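Looking After Vinyl Records at Home
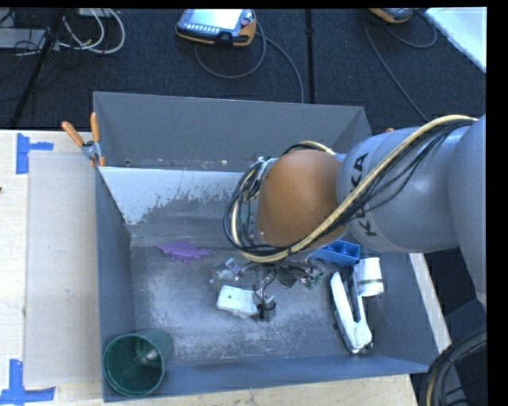
How often should a record be cleaned?
Brush it dry before every play, and wash it when you first bring it home. After that, wash it again only when you hear crackle that the brush doesn't clear.

Dry brushing

Use a carbon fiber brush. Start the platter, rest the bristles lightly across the grooves, and hold still for two or three turns. Then angle the brush slowly toward the outer edge and lift it off. Pressing harder does not get more dust out. Run the bristles over the handle of the brush afterward or you will put the same dust on the next side.

Washing by hand

Second-hand 12-inch singles are usually the dirtiest records in a collection. DJ copies were handled in the dark and left out of their sleeves, and the lead-in groove is often gray with fingerprints. Most of them come up better than you would expect.

You need distilled water, a drop of plain dish soap without lotion or scent, and two microfiber cloths. Tap water leaves minerals behind when it dries. Keep the label dry. I use an old plastic lid held over it, and Deisy Apaza wrote in to say a silicone jar cover grips better.

Wipe in the direction of the grooves, never across them. Rinse with a second cloth and clean distilled water, then stand the record in a dish rack for an hour. A rack with plastic-coated wires is fine. Don't use a hair dryer.

Keep alcohol away from shellac 78s. It will dissolve the surface.

The needle

A stylus picks up fluff even from clean records. Use a small stiff brush and go from back to front only. Side to side can bend the cantilever, and on many cartridges that means a new stylus. Melamine sponge cut into a small cube also works: lower the needle onto it and raise it again, with the platter stopped.

Sleeves

Throw out paper inner sleeves that have gone rough or brown. The Bevance poly-lined ones I buy have held up well, and plain rice-paper style sleeves from any record shop do the same job. Keep printed inners in the jacket, behind the record — they are part of what you paid for.

If a jacket has a sticky price label, warm it with a lamp for a minute and peel from one corner. Lighter fluid on a cotton swab takes off what is left on glossy card. Test it on the back first, and don't use it on matte card at all.

Shelving

Records go upright, snug but easy to pull out. Leaning causes warps, and so does stacking flat. They are heavier than books: my shelf of 80 LPs bowed a half-inch pine board within a year. Put a divider in every foot or so and choose a shelf that is fixed to the wall.

Keep them off the wall behind a radiator and out of direct sun. I move mine away from the heating vent every October.

Static

If a record pulls the mat up with it when you lift it, the air is too dry. A bowl of water near the heater helps a little. A cork mat in place of felt helps more. Kenneth Sison asked about dryer sheets. Don't — they leave a waxy film that ends up on the needle.

Last updated 27 May 2022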